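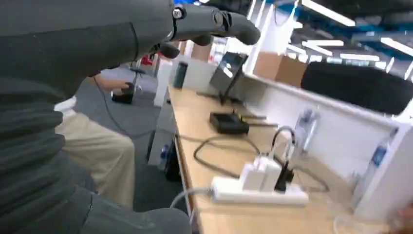
Jae-hoon Bae wrote in to ask whether the Skekdale can take a monitor, a network box and a power strip all on top and still leave room to work, as the desk at his last place had turned into a heap of leads by the first afternoon. Good question, and the answer is a happy yes, with a little care about where the strip goes.

Skekdale shared desk, pale wood top with white partition
Item 3929
Page updated 24 Aug 2023

We've had the Skekdale in our list since May and it has quickly become the desk we like talking about. It's a plain thing to look at: a light wooden top in a pale beige, a thin darker edge along the near side, and a white partition running parallel to it. Put two of them together and the partition gives each person a bit of their own space without walling anyone in. You can still talk over it!

The top
Plenty of depth, and that's the main reason to choose it over the narrower Kustitetti. A monitor on a thin stand sits well back and you can turn it sideways to show a neighbour something without its foot hanging over anything. The pale surface is a pleasure in a room that doesn't get much sun, though it does show coffee rings if you leave them overnight. Wipe it with a damp cloth and dry it after. No polish, please, it leaves the surface slippery and your mouse will wander about.

Power and leads
The desk comes without built-in sockets. We went back and forth over this and we're glad of it, as everyone's plugs are different and the built-in kind never seem to have enough space between them. An ordinary strip on top does the job. If you use chunky plug adapters, put them in side by side at one end and keep the slimmer plugs for the places next to them. Run the supply lead off the near edge and then along the underside, where the clip rail (sold separately, and worth having) will hold it up off the floor.

Long leads are the one thing that spoils it. A monitor cable that's far too long will end up in loops across the middle of the desk, right where you want your notebook. Shorter leads if you can get them, a couple of fabric ties if you can't.

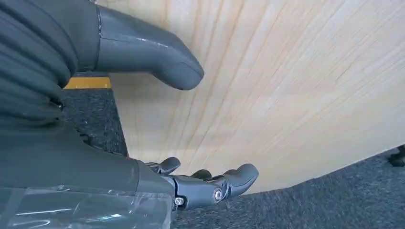

The clip rail is made by Gumede and fits with two screws from below. Do it before you load the desk up. It takes a few minutes with a hand screwdriver, lying on your back, and it's a much less cheerful job once there's a monitor and three people's drinks overhead.

The partition
White on both faces, easy to clean, and it can be left off altogether if you want one big open table. It isn't a sound screen, so don't buy it for that. If you need something quieter, the Grulluvum panels are thicker and stand on their own feet - they go nicely behind this desk too.

Getting it to you
Comes flat in one carton, weight 53 kg, so please have someone there to help lift it. Keep the cardboard until you've checked the partition for marks. Spare feet and edge strip are kept in stock, and the same clip rail fits the older Skekdale with the square legs.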